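The Cup That Holds the Pens

Natália Mendes has thrown pots in Trumthorpe for 12 years, and the thing she most loves to talk about is the pen cup. Get her started and you'll lose an afternoon (I did, happily!). A good one, she says, should be heavy enough to stay put when you drop a marker in from a height, and pleasant enough that you want to put the marker back.

I've been a convert since April, when I cleared nine dead ballpoints out of a plastic tub and went looking for something better. Ribbed ceramic is my favorite by a mile. Those stacked rings catch the light, they feel wonderful under the thumb, and in cream they go with any desk you own. 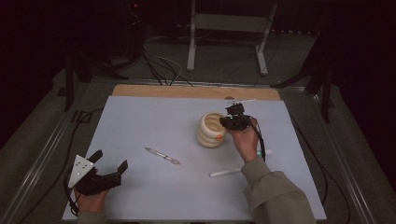 Keep the contents lean, too. One pen you love, one marker that works, maybe a pencil. Aurélien Collet, who runs a stationery counter in Bruvville, tests every pen on scrap paper before it earns its place, and he is ruthless about it. He showed me a drawer of 50 rejects and let me take eight home. Two of them write beautifully, and they live in my cup now.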